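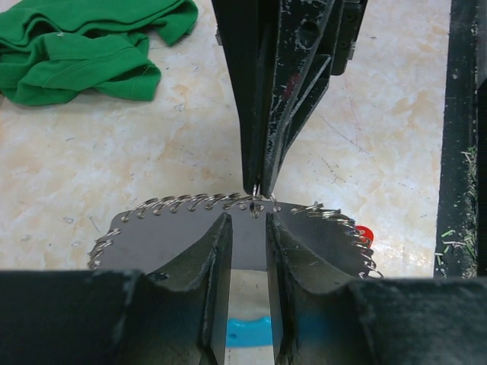
*One gripper holds the sheet. The other pinches a single silver ring.*

# Will the Robot Really Do the Boring Part?

Find something with small metal rings on it. A key chain will do, or a spiral notebook, or an old necklace nobody minds you borrowing. Now try to open one of the rings, thread it through a hole, and close it again. If you don't have any rings, ask someone who makes jewelry at home. They may show you their sore fingertips.

At a workshop in Plititton, people do jobs like this all day. They take sheets with small holes punched near the rim and put a metal ring through each hole. Some 80 people work in the building. Not all of them work with rings. Some cut, some pack, and some answer the phone.

A company called Potodmont sells the workshop a robot system called Ambrosio. The sales booklet says Ambrosio "takes away the boring work so people can do the interesting work." You will hear sentences like that a lot when grown-ups talk about robots. This explainer is about how to check them.

## First, what is automation?

Automation means getting a machine to do a job that a person used to do. A dishwasher is automation. So is a door that slides open when you walk toward it.

Some jobs were automated so long ago that we forget a person ever did them. Elevators once had workers who rode up and down inside, moving a lever to stop at each floor. Other jobs are still done mostly by hand, and many of those involve things that are small, bendy or slippery.

A robot arm like the ones in a factory is a machine with joints. At the end of the arm is the part that grabs, called a gripper. You have five fingers on each hand, skin that can feel a crumb, and a brain that has practiced grabbing things since you were a baby. The grippers at the top of this page have a much plainer way of going about it. The lower one has two thick fingers, and the sheet stands up between them. The upper one narrows to a point, and the ring is right at its tip.

Look at how scuffed they are, too. The robots in ads are usually shiny. A machine at work gets scratched and dusty like any other tool.

## Why are rings hard?

Think about what your own hands do with a ring and a hole:

- One hand keeps the sheet still. If it slips, the hole moves.
- The other hand turns the ring so that the open end points the right way.
- Your eyes find the hole, even if your thumb is partly in the way.
- Your fingers feel the ring go through.

You do all of this without making a list. A robot needs some way to handle every part of it. If the ring is tilted a little, the robot has to notice, or somebody has to set things up so that rings are never tilted.

That last bit is worth remembering. When a robot seems clever, look for the person who got everything ready. Who put the rings where the robot could reach them? Who chose the sheets with neat holes and threw out the bad ones? That is work as well, even though it is easy to leave out of a booklet.

## The number in the booklet

The Ambrosio booklet says the system can place 785 rings in a shift. A shift is one stretch of work, like a school day but longer. A practiced worker at the Plititton workshop places 700.

So the robot wins?

Maybe. Here are some things to ask before you agree.

**Was it a good day?** If you wanted to show off how fast you can run, you would probably tell people your best time. You might leave out the day your shoelace came undone. Companies are tempted to do the same thing. The booklet doesn't say whether 785 is a normal shift or the best one they ever had.

**Did a person help?** If someone stood beside the robot the whole time, picking up dropped rings and straightening sheets, then those rings were placed by a robot and a person together. It would be fairer to compare that with two people.

**Were all the rings closed properly?** A ring that is through the hole but not shut can fall out later. If a worker has to go back and fix it, that time should count.

**What else can the worker do?** A person who places rings can also see that the next box has the wrong sheets in it, answer a question, and help carry something. None of that shows up in a number about rings.

These questions don't prove that the booklet is wrong. The robot may be as quick as it says. But one number is a small piece of information, and it was picked by the people who want to sell the machine.

## What changes for the workers?

Quite a lot, and it isn't the same for everybody.

At the Plititton workshop, two of the people who used to place rings by hand now look after the robot. They fill it, watch it, and start it up again when it stops. They had training for this in June. Their fingers hurt less, which they like very much. Anyone who says robots never help should listen to somebody whose hands ache at night.

They also say that the day feels longer. When you place rings yourself, you can talk to the person next to you, and your hands get into a rhythm. When you watch a machine, you mostly wait. Then it stops and you have to hurry. A job can be easier on your hands and more tiring for your head.

So let's go back to the booklet. "Takes away the boring work so people can do the interesting work." For these workers, is watching a machine the interesting work? Some days it might be, such as when there is a puzzle to solve and they work out why it keeps missing the same hole. On other days the boring work has only changed its shape.

There is a harder question too. If a robot does the ring job, does the workshop still need as many people? The managers say that everyone is keeping their job this year. That is good news, and it is also a promise about this year only. It is fair for the workers to ask what comes after, and it is fair for them to want the answer written down.

## Who gets the extra?

Suppose the robot really does place more rings in a shift. Then the workshop can make more things to sell. More things to sell can mean more money. Where does that money go?

It could go to several places:

- Potodmont, to pay for the robot and for fixing it
- the owners of the workshop
- the customers, if the price comes down
- the workers, as better pay or a shorter day

A robot can't choose between these. People choose. When somebody says "robots will give us all more free time," you can ask who decided that, and when it starts. Machines have been getting faster for a very long time, and plenty of grown-ups still come home tired.

## Another workshop, another answer

Across town there is a smaller workshop called Josasik. The people there tried a robot as well, and then they sent it back. Their sheets come in lots of different shapes, and a new shape meant setting up the machine all over again. By the time it was ready, the workers could have finished the order by hand.

Does that mean robots are no good? No. It means this robot didn't suit that work. A machine usually does best when it gets the same job over and over. Josasik hardly ever gets the same job twice.

You may meet people who are sure that robots will soon do everything, and other people who are sure that they never will. Be careful with both. It helps to ask which job they mean, in which building, and whether they have watched it being done.

## Try it yourself

You need paper clips, a piece of card, a hole punch and a friend.

1. Punch a row of holes along one edge of the card.
2. Thread a paper clip through each hole, using your hands as you normally would. Notice how it feels.
3. Now be the robot. You may use only your thumb and one finger on each hand, and you must keep your eyes shut.
4. Your friend gives directions: left, down, turn, push. Do only what you are told. If your friend forgets to say "let go," don't let go.
5. Swap places.

Afterward, talk about who worked harder, the robot or the person telling it what to do. Then decide whose name should go on the finished card.

## Words to know

**Automation:** getting a machine to do a job that people did before.

**Gripper:** the part of a robot that grabs and holds things.

**Shift:** one stretch of work, from starting time to going-home time.

**Claim:** something a person or a company says is true. A claim can be right or wrong – you find out by checking.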